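Ticket 96: Pomelo pieces bitter, fruit plate running wet
Opened by: Neema Minja
Assigned to: Brian Kaijage
Status: open, waiting on requester

Neema's report: The pomelo from the Agbeko box tastes bitter once it is cut up, and everything sharing a plate with it goes soggy. She thinks the fruit was bad on arrival and wants the box credited. She peeled it by hand and left it in big wedges.

Brian K.: I'm not sold on bad fruit. A bad pomelo is dry and grainy, and I see no sign of that. What I do see is a lot of white left on.

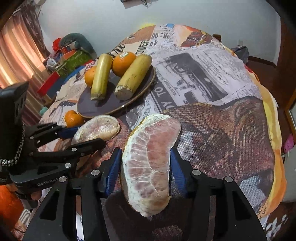 Last changed 28/07/2018 by Brian Kaijage

The wedge has a thick rim of pith down the edge and over the top, with a bit of yellowish rind still behind it. The smaller piece has pith on it too. Pith is bitter. I'd want that ruled out before anyone writes to Agbeko for money.

Asked Neema to strip one wedge down to bare flesh, membranes off as well, and taste it next to one left as it was.

Neema: Did it. The bare one is better. Still a little bitter at the end.

Brian K.: "A little" is normal for pomelo as far as I know. Godfrey Nyaga says soaking the flesh in salted water for 30 minutes fixes it. I have heard this many times and never seen it tested. Try it if you like, but keep a piece out of the water so we have something to compare.

Second complaint, the soggy plate. Neema blames the plate because it has a rim and holds the juice. I doubt the plate matters much. Cut citrus was put down next to something soft and porous, and that will drink up whatever reaches it. 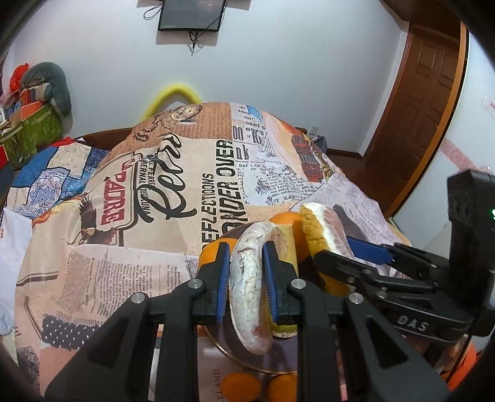 Putting the cake or bread on its own dish costs nothing, so do that first. If it still goes soft after 12 minutes, I'll believe it's something else. Aranka Fekete suggested a paper towel underneath. I expect that just gives you a wet paper towel.

Neema: Will try separate dishes. I still think the box was off.

Brian K.: Noted. Credit request not sent. Leaving this open until the salt water result is in.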